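Section 4. Setting Up a Children's Story Session

This section covers the room, the listening posts and the running order for a story session in the Wardale Museum education room. It applies to school groups and to family sessions on open days. For guided gallery walks, see Section 5. For craft tables, see Section 6.

Revised 31/08/2024. Replaces all earlier copies of Section 4, including the single-page version kept in the key cupboard.

4.1 Before you start

You will need:

Education room key and the key to the tall cupboard
Stollari listening posts and their charging tray
Floor cushions (tall cupboard, lower shelves)
Story folder for the session
Attendance sheet and pencils
Handling box, if the story calls for one

The room is set for a maximum of 40 people, adults included. A story session takes up to 20 children. If a school brings a larger class, split it and run two sessions, one in the education room and one in the galleries, then swap. Do not add a second row of cushions behind the first. The fire door at the back must stay clear.

Allow 40 minutes to set up if you are working alone. Two people can do it in half that.

4.2 Setting the room

1. Unlock the education room and switch on the lights at the panel to the left of the door. The top switch controls the spotlights over the display cases and should stay off during stories.

2. Fold the two long tables and stand them against the window wall. Lock the casters.

3. Lay the cushions in a half circle facing the storyteller's chair. Leave a gap at the center wide enough for a wheelchair.

4. Put chairs for adults along the side wall. Teachers often prefer to sit near the end of the half circle, so place two of the chairs there.

5. Close the blinds halfway. For the lantern stories, close them fully and turn on the floor lamp.

6. Check the room temperature. If it is cold, turn the heater to its middle setting when you begin laying out the cushions, and turn it off before the group comes in.

Caution: The heater grille stays hot after it is switched off. Keep cushions and coats well away from it.

4.3 Listening posts

The listening posts play the recorded versions of the local stories. They are used at the end of a session, when children can choose a story to hear again. They can also be used on their own for visitors who arrive between sessions.

1. Take the posts from the charging tray. A green light means the post is ready. An amber light means it can be used for one session and should go back on charge afterward.

2. Stand each post on its base and turn the collar until it clicks.

3. Hold the side button until you hear a tone.

4. Turn the dial to select the story. The story list is taped inside the lid of the tray.

5. Set the volume to the white mark. The mark was set with the room full, so it will sound loud when you test it alone.

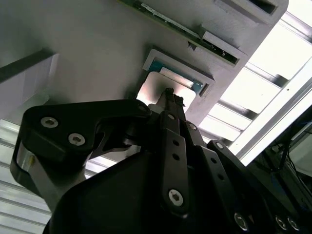

6. Play the first few lines of one story on each post. If there is no sound, turn the post off, wait 20 seconds and turn it on again.

7. If there is still no sound, put the post back in the tray, write its number on the fault sheet and use another one. Do not open the base.

Note: "The Ferryman of Ulach" is recorded in two parts. The second part does not start by itself. Turn the dial one step when the first part ends.

Note: The older recordings, read by Nicanor Paredes, are quieter than the rest. Set the volume one step above the white mark for these and turn it back down afterward.

4.4 The handling box

Only objects from the handling collection may be passed around. These have a blue tag. Anything with a white tag belongs to the main collection and stays in its case, even if the story is about it.

1. Sign the box out in the handling book. Write the box number, the time and your initials.

2. Check the contents against the card in the lid. If something is missing, do not use the box. Tell the education desk.

3. Place the box on the low table beside the storyteller's chair, with the lid closed.

4. When you reach the point marked in the story folder, take out one object. Let it travel the whole way around the half circle and return to you before you take out the next.

5. After the session, check the contents against the card again and sign the box in.

Caution: The Minami box contains a painted fan with a weak rib. Hold it open for the children to look at. It is not to be passed around.

4.5 Running order

The standard session has four parts:

Welcome and coats
First story, told by the storyteller
Second story, with the handling box
Free time with listening posts, crosswords and coloring sheets

Coloring sheets are for children up to age seven. Crosswords are for older children, and the one headed "September Fair" has 18 clues, which is too many for a short visit. Use the smaller one unless the group is staying for lunch.

Start on time even if some families have not arrived. Latecomers can be seated between the first and second stories. Ask them to wait in the corridor until then.

If a child becomes upset during a story, an adult from the group should take them to the quiet corner by the book shelves. Carry on with the story. The storyteller should not leave the chair while the handling box is open.

4.6 Closing the room

1. Collect the listening posts, switch them off and return them to the charging tray. Check that each one shows a light.

2. Wipe the posts with the cloths in the cupboard door. Do not spray cleaner onto them directly.

3. Shake out the cushions and stack them on the lower shelves.

4. Put the tables back in the center of the room.

5. Enter the number of children and adults on the attendance sheet. Count teachers as adults. Leave the sheet in Trinidad Villalba's tray at the education desk.

6. Open the blinds, lock the tall cupboard, switch off the lights and lock the room. Both keys go back to the front desk and must be signed for.

Lost property goes in the basket under the front desk, with a slip showing the session and the school. For school groups, call the school the same day if the item is a coat, glasses or medication.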